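Grindlow Home Build: Frequently Asked Questions
Last updated 8/25/23

What is Grindlow?
A two-arm tidying robot being built in a shared workshop, one evening at a time. Its job is to put things in boxes. Its talent so far is dropping them near boxes.

Why is it learning from a jump rope?
Cable is miserable to handle, so we started there. We do every task by hand first and the software, Prurkska, studies the recordings. It wants 500 per task. We have 14 good ones.
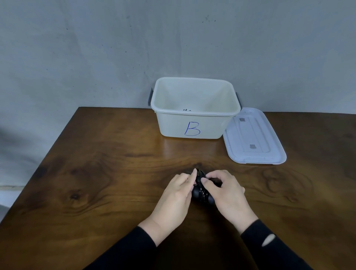 Cable task by hand, with box B open at the back.

What does the letter on the box mean?
It means box B. Prurkska sorts by letter, and a blue marker costs less than a label printer.

Can I use a different rope?
Yes, but stay under 5 mm thick. The Lombardi grippers we bought secondhand have firm opinions about anything fatter.

Do I have to set the rope down the same way every time?
No, please don't. Lay the handles side by side and let the cord loop wherever it likes.

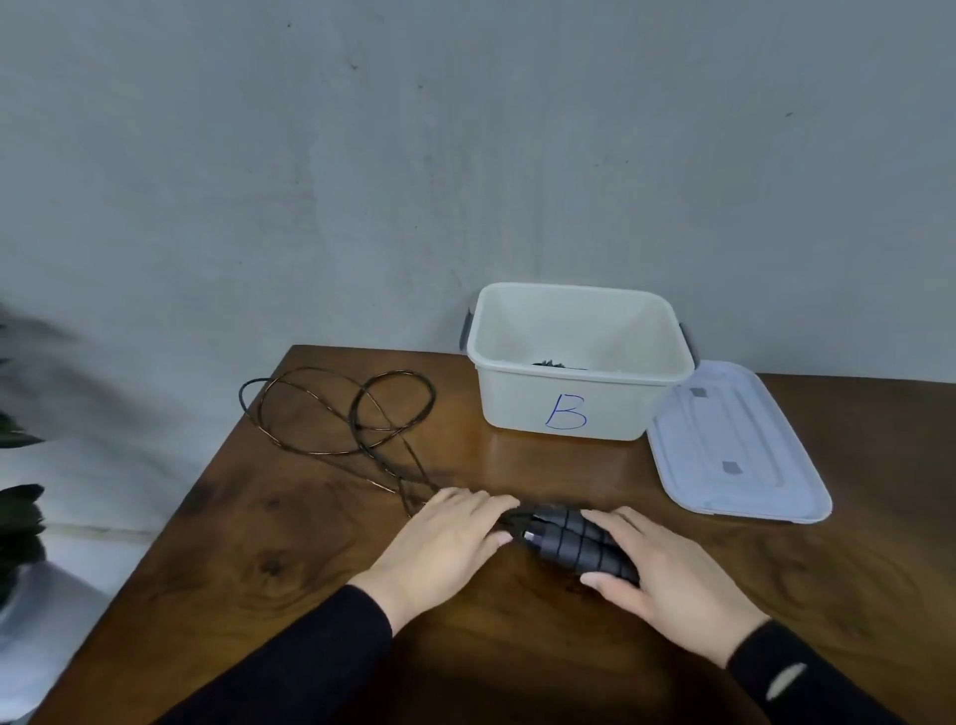

If every take starts out identical, the arms learn that one layout and sulk at all the others. Move the box a little between takes too.

How much has this cost?
$2000, not counting snacks.

When will the plans be out?
October, on the Cluvimum forum. We haven't said which October.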